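A cela Bruta aprende a fechar o saco

Na oficina da Bovwood, em Oravec, a célula Bruta repete um trabalho de casa: trocar os sacos do lixo. Antes de ajustar a máquina, a equipa estuda as mãos.
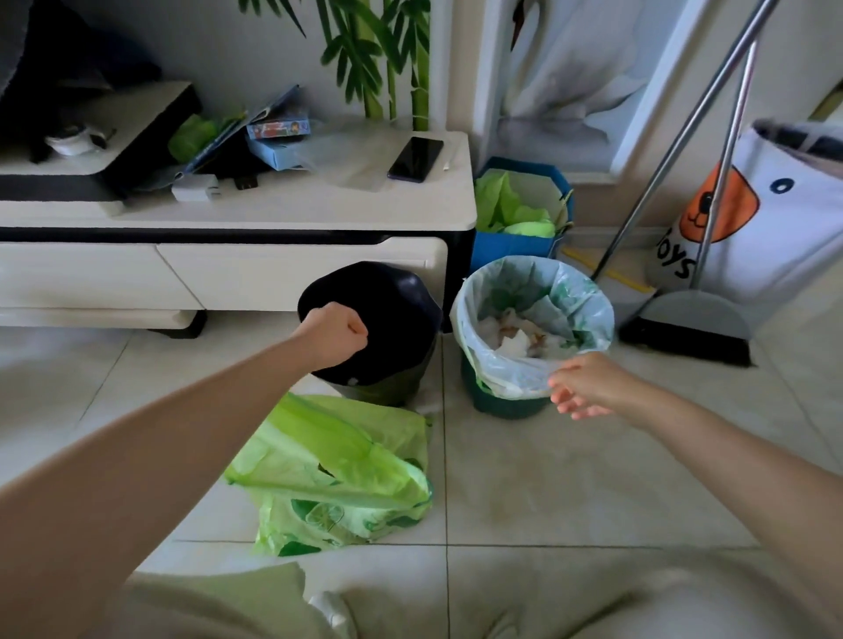
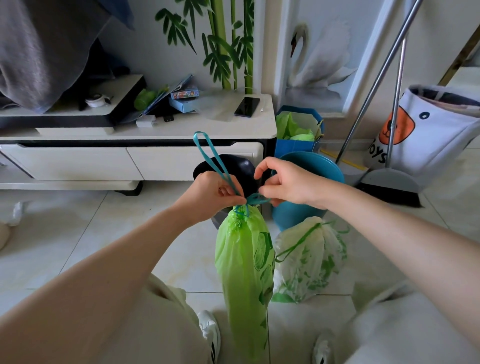
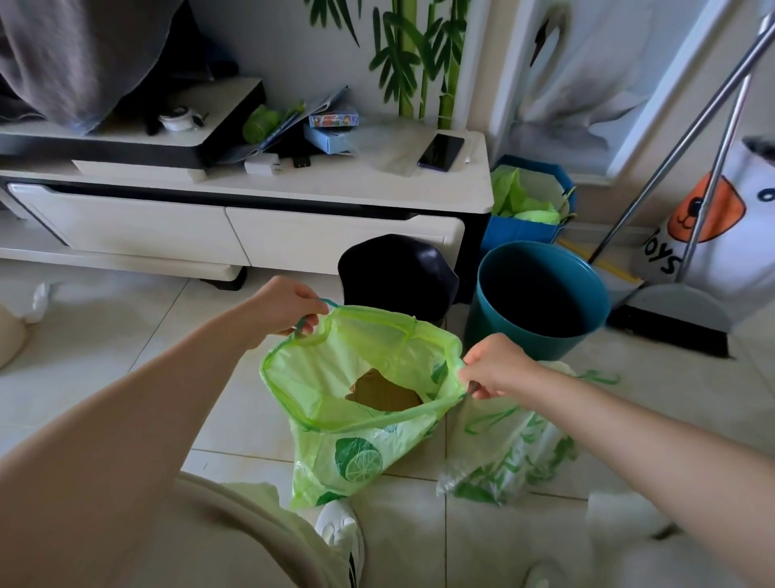
Afinar as pinças

O cordão é a parte mais difícil. A pinça Fendum é calibrada em 3 pontos, e a cada 70 ciclos limpam-se as borrachas. Em fevereiro será mudado o sensor de força.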